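Gatero to bring "limited" figures to Etinstead toy fair

Collectibles firm Gatero says it will have 222 of its new Satard vinyl figures on sale at the Etinstead toy fair in December, each one numbered on the foot and priced at £86.

The company calls it the smallest run it has ever made. Collectors may want to read the small print. The figure is a repaint of last year's Satard, from the same mould, with a darker cloak and a new box. Last year's was also sold as limited, and a second batch went up on Gatero's website two months later. 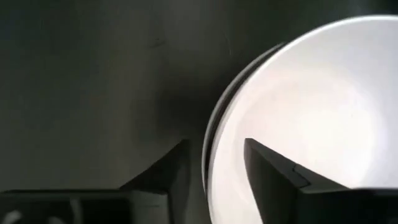 Gatero says there will be no second batch this time. It made no such promise about the Ayele line, also on show at the stand, where Series 2 gets its first public outing. Painted samples will be behind glass, though the firm would not say how many characters are in the set or what they will cost.

Buyers are limited to one Satard each, with wristbands given out from 9am on Saturday. Only 200 will be sold to the public. The rest are being kept for "partners and friends of the brand", a group Gatero declined to describe. Several listings have already appeared on resale sites, all asking for well over the cover price.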